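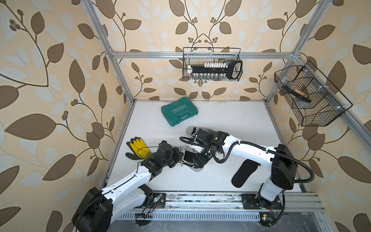

Catégorie : Logiciel > Planification et commande > Bimanuel

Sujet : Deux bras sur le même rail, comment vous gérez l'arbitrage ?

ksawery_s
Bonjour à tous ! Je me lance sur Zokutau, notre planificateur pour deux bras, et je m'amuse comme un fou. La tâche en cours : sortir la semelle intérieure d'une basket, la poser à plat, puis la remettre. Pour l'instant je planifie les deux bras ensemble, un seul espace de configuration, et je renvoie une trajectoire complète à 50 Hz. C'est superbe quand ça passe. Quand un lacet traîne en travers, la perception change d'avis et tout le plan repart de zéro :( Vous feriez comment ?

V.Chettiar
Planifie séparément, avec un verrou sur la zone du milieu. Chez Gekbridge on fait ça depuis octobre, et le temps de calcul médian est tombé à 78 ms. Franchement, l'espace joint pour une chaussure, c'est se compliquer la vie.

kaiwen_y
Pas d'accord avec Vignesh. Un verrou, ça marche pour du pick and place. Dès qu'un bras tient et que l'autre tire, les deux sont dans la zone en même temps par définition, et ton verrou ne sert plus à rien.

V.Chettiar
Il sert pour l'approche – et l'approche, c'est là que je vois presque toutes les collisions dans mes logs. Ensuite on passe en admittance et on laisse les efforts décider.
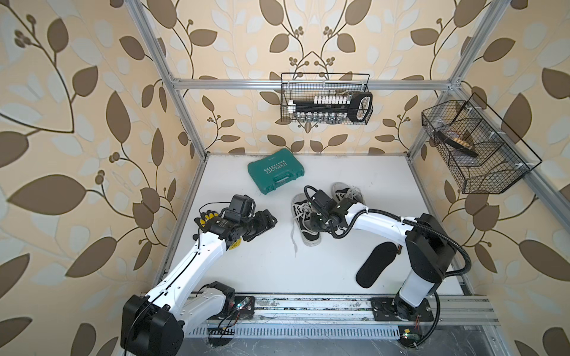
PERCEPTION / OBJETS DÉFORMABLES

sreekumar_m
Je déplace un bout de la discussion ici, parce que pour moi le souci de Ksawery vient d'abord de la segmentation. Une semelle noire à côté d'une chaussure noire, le masque bave de l'une sur l'autre dès que l'ombre du bras passe dessus. Essaie de garder l'hypothèse de pose sur plusieurs images avant d'autoriser une replanification.

ksawery_s
Testé ce matin avec le filtre d'Inell, fenêtre de 50 images : le plan ne saute plus à chaque frémissement de lacet, c'est génial ! Par contre la pince réagit tard quand la chaussure bascule pour de vrai.

siva_raju
Fenêtre beaucoup trop longue à mon goût. Mets un seuil sur le déplacement de la semelle et vide le tampon quand il est franchi. Et sors les lacets du modèle de collision, ils n'abîmeront rien.

kaiwen_y
Aïe, non ! Un lacet pris dans les doigts, ça entraîne toute la chaussure. Je les garderais avec un coût faible.

ksawery_s
OK, je tente le seuil de Siva et le coût faible de Kaiwen, 100 essais de chaque côté, même disposition de départ. Je poste les courbes et la config dès que c'est dépouillé.

Dernière mise à jour : 9 mai 2018
Rechercher dans ce forum... Recherche avancée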